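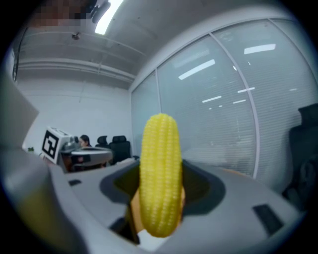
Yellow toy corn cob

The Irlow Small Group Study Box

I made the first Irlow box on my kitchen table, for a midweek group of nine people who had run out of things to say to one another. We'd been meeting for years! We had tea, we had a short reading, somebody prayed for the roof, and we went home. I wanted something that would get us talking about faith again without anyone having to stand up and be clever.

So that's the box. You get 11 sessions, enough to take a group from September up to Christmas if you skip half term (we always do). Each session has a Bible passage printed out in full, a page of notes for whoever is leading, a set of talking cards and a prayer to say together at the end. The passages are mostly from Luke, with a couple of psalms where I felt we needed a breather.

What's in the box

Leader's book, spiral bound so it lies flat on your knee
43 talking cards in a tin
12 members' booklets
Prayer sheet in large print, A4, fine to photocopy
Cloth bag for the cards if you don't get on with the tin

How long does it take?

Each session is planned for an hour and a quarter, and you can squeeze it into 30 minutes if you drop the cards and go straight from the reading to the prayer. My friend Solange Maillard runs hers over lunch at Tunetberg and does precisely that. She tells me her lot prefer it, though I'd miss the cards myself, particularly the ones about forgiveness, which have kept us up past ten o'clock more than once.

Do I need to know my Bible well?

No, you really don't. Aileen Cabrera led the whole course with her group having never led so much as a grace before meals. The notes tell you what's going on in the passage and give you a way in when it all goes quiet. There are no right answers at the back, and I've had a few grumpy emails about that, but I'm leaving it as it is.

Which edition is this?

The second. Session 3 has been rewritten from top to bottom (sorry to everyone who struggled through the old one) and the members' booklets now have proper room to write in. If you have the first edition, you can buy the new leader's book by itself and carry on using your old cards, as the numbering hasn't changed.

Ordering

Boxes are packed here at Irlow and I post them myself, usually in the morning. Extra members' booklets come in packs of six. If you're ordering for several groups in one church, drop me a line first and I'll put them all in one parcel to save you the postage. Spare cards are free if you lose a few down the sofa, so just tell me the numbers.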